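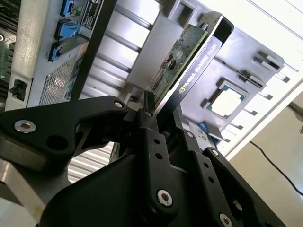 Section 2. Fitting the graphics card with the arm

These steps cover the Andar arm in the Siltley shared workshop. They assume that the arm has been bolted to the bench and homed, and that the wrist camera shows a live view on the laptop. The test card is a low-profile NVIDIA Quadro K620. Other low-profile cards can be used, but each one needs its own grip file.

Before you start

Shut down the server and pull the power cord. Hold the power button down for a few seconds. Take off the cover and set it well outside the reach of the arm. Clip the ground strap to bare metal on the chassis.

CAUTION: Keep your hands out of the chassis whenever the arm is enabled. The stop button must be within reach of the person at the laptop.

Setting the grip

1. Open the gripper fully and check the hex screws on the linkages. Tighten any that turn by hand.

2. Load the grip file named Ellwood. Set the closing speed to 330 and the force limit to 500. Both values are in controller units, so don't copy them to a different gripper.

3. Hold the card upright between the open fingers, touching only the bracket and the edges of the board. Close the gripper in single steps until the card stays put, then let go.

4. Look at the card through the wrist camera. A slight lean is fine for carrying — the approach routine corrects it over the slot. If the card slides when you touch the bracket lightly, open the gripper and repeat step 3.

Note: Don't raise the force limit to cure a slipping card. Clean the finger pads first. Mekdes Habte cracked a capacitor off our first test board in November by going straight to a higher setting.

Moving to the slot

5. Jog the arm to the point saved as REAR HIGH. The bracket should be clear of the chassis rails with nearly 2 inches to spare.

6. Check that no cable crosses the path. Cables on the floor count too if the base cart can roll over them.

7. Lower the arm in slow mode until the card is just above the slot. Stop there and line up the bracket with the rear opening by eye.

8. Run SEAT. The arm pushes down in short moves and stops when it reaches the limit.

If SEAT stops early, run LIFT, return to step 5 and try again. After a second early stop, take the card out by hand and inspect the slot.

Settings last checked by Shewit Worku, 2021-01-22.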